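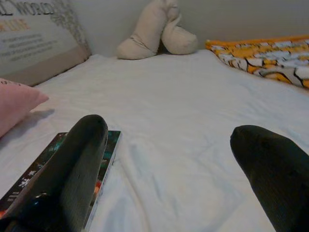

4 min read

Subject: Re: [home-arms] Vevis gripper kit, worth it for bedroom tidying?

Hello everyone,

Sorry for the slow answer, I have been meaning to sit down and write this properly since the question came through. Quoting the original so that people reading in digest mode can follow along:

> Has anyone on the list tried the Vevis kit from Orex on soft surfaces?
> We run a small home-help trial in Sestollow and most of what we want
> picked up is on beds and couches: books, pillows, folded blankets. Our
> present gripper does fine on a table and then makes a mess of a
> mattress. The kit is $803 with the wrist camera, which is most of what
> we have left for the year, so I'd like to hear from someone who has
> lived with one before I ask for the money. Also, are the fingertips
> really as soft as the sales page makes out?

I've had ours since January, so I can say a fair amount, though please remember it's one kit on one arm in one apartment. The view at the top is from the wrist camera, and it's the job you're asking about: a book lying flat on a white sheet, with the left finger across the middle of its cover and the right one still out over the sheet.

A flat book on a bed is, I think, the hardest thing on your list. On a table you can slide a fingertip along the surface until it meets the edge of the cover. On a mattress the sheet gives, and if you come down too firmly the book sinks and the edge goes with it. I spent the better part of two weeks on this, and what finally helped was coming in low from the spine side, with the force limit turned well down. We did 40 tries with the settings that come in the box and 40 with mine, same book, same bed. The box settings got it up less than half the time. Mine got it almost every time, and the misses were nearly all cases where the book had landed at an odd slant. I'm happy to send you the settings file if you write to me off list.

Pillows are a pleasure by comparison! The fingers are big and rounded at the tips, and they take hold of a corner without snagging the cover. Folded blankets are fine too, as long as you go for the folded edge and don't try to pinch the top layer (it will lift the top layer very nicely and leave you with an unfolded blanket, ask me how I know). Plush toys go well. Thin magazines I have given up on for now.

About the fingertips — they are softer than the hard plastic ones I had before, and they haven't marked a book cover yet. I wouldn't call them soft the way a sponge is soft. They do pick up lint, so wipe them down with a damp cloth every so often. Mine are the dark ones, and it shows.

A word about the camera. You can see how close the fingers sit to the lens and how much of the lower part of the view they take up. When a finger is over the object, as it is on this book, a good part of what you care about is hidden just when you would like to see it. The software guesses from the last clear view, and it mostly guesses well, but if you can manage a second camera up high somewhere I would do it. We clipped a cheap one to a bookshelf and that alone was worth a weekend of fiddling. White on white is a bit of a trial as well. Dim the room and the creases in a plain sheet start to look like edges, so keep a lamp on.

Support from Orex has been friendly and slow. I had one cable replaced without any argument, and it took 4 weeks to arrive. The Idahosa mount, if that's what your arm uses, fits without the adapter, so don't let them sell you one.

Would I buy it again at that price? For beds and couches, yes. If most of your work were on tables I'd keep what you have and put the money toward the second camera. They do have a loan program, and it may be worth asking for one before you commit the whole budget — the form is buried at the bottom of the order page.

Do let us all know what you decide, and if anyone has had luck with magazines, please write in, I would love to hear how.

Warm wishes from the far end of the list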